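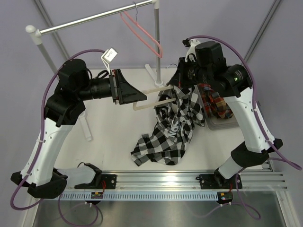
Getting shirts onto hangers without stretching the neck

May 14, 2025

I have spent more time than I would like on the question of how a shirt goes onto a hanger. The problem is small and well defined: a soft object with three or more openings has to end up on a rigid object with two ends and a hook, and the opening you use has a fixed circumference. Most of the damage I see on my own shirts is at the collar, and most of that happens on the way in or out of the closet.

These are my notes on the method I use now, the hangers I use it with, and what changed after I moved the whole job onto a table.

The two ways in

A buttoned shirt or a T-shirt can take a hanger from the top or from the bottom. From the top, one end goes down through the neck into a shoulder, and then the other end has to follow through an opening that is already partly occupied. On a T-shirt this means pulling the neckline sideways until the second end clears it. Ribbed cotton recovers from this a limited number of times. After that it waves.

From the bottom, the hanger goes in through the hem with the hook leading, travels up the inside of the body, and the hook comes out at the neck. Nothing stretches. It is slower, and it needs somewhere to lay the shirt, or a lot of patience with one forearm inside a garment.

There is a third case, the shirt that opens all the way down the front. Undo the top 2 buttons and the top route is fine. Leave them closed and you are back to treating it as a T-shirt with a stiffer neck. I used to leave them closed.

Hanger geometry

The dimension people look at is width. Too wide and you get a bump in the sleeve below the shoulder seam; too narrow and the shoulder slides off. The dimension I care about more is the shape of the ends. A rounded end slides along the inside of a yoke seam. A squared or notched end catches on it, and when it catches you push, and when you push you are loading the stitching at a point.

The ones I settled on are from Trudstead, plain, with rounded ends and a metal hook that swivels. Before that I had a mixed lot from Dekelen with deep notches, intended for straps. They are good for straps. I kept a few for that purpose and gave the others away.

Texture matters less than I expected. I tried the flocked kind for one season. They hold a slippery blouse very well and they hold a cotton T-shirt too well, so the fabric bunches as the hanger goes in and has to be picked off it afterwards. For knits I went back to a smooth finish.

Working on a table

I did all of this standing at the rack for years, shirt in one hand, hanger in the other. The weight of the shirt works against you in that position. Whatever you are not holding falls, and it usually falls in the direction that closes the neck.

On a flat surface the bulk of the fabric is supported, and only the part near the collar has to be managed. The sequence I use:

Take the shirt out of the bin by the collar if you can find it. If you can't, find a shoulder seam and follow it.
Lay the body down and let the sleeves go wherever they go. They do not need to be straight at this stage.
Hold the hanger level, one hand toward each end.
Seat the first shoulder fully before starting on the second.
Check that the hook is facing the way the rest of the rack faces.
Lift by the hook and shake once – the sleeves drop and most of the folds go with them.

The fourth step is the one that gets skipped. If the first shoulder is only halfway on, the hanger sits off center inside the shirt, and the second end has to travel farther than the neck allows. Most of my stretched collars can be traced to this.

Flannel and other checked shirts are useful for practice. The pattern shows immediately whether the shoulders are level: follow one row of squares across the chest and see if it runs parallel to the hanger. On a solid color you have to judge by the hem, and hems lie, particularly after a few washes.

The bin

Everything waits in a plastic bin beside the work area, unfolded. I tried folding first and it was wasted effort. I also tried a much larger laundry tub from Prastidon, which let me bring up a full load in one trip and left the shirts at the bottom with creases that a shake would not remove. A small bin forces small batches. Mine go in as they come off the line and come out in the reverse order, so the last shirt hung is the first one that went in. Heavy shirts should go in last for the same reason.

Rack spacing

My rack is a Kubíček, freestanding, with a single rail. I allow 3 centimeters per T-shirt and a bit more for anything with a collar or a placket. Closer than that, the collars press flat against each other and dry with a crease if there is any moisture left in the band. The band is always the last part to dry. I check it with the back of a finger before the shirt goes into the closet.

Still unresolved

Hooded tops. The hood blocks the neck from behind and its weight pulls the whole garment backward off the shoulders. I currently put the hanger in from the hem and fold the hood forward over the hook, and it looks bad but holds. Wide boat necks are the other one. Those I have started folding, and they live in a drawer.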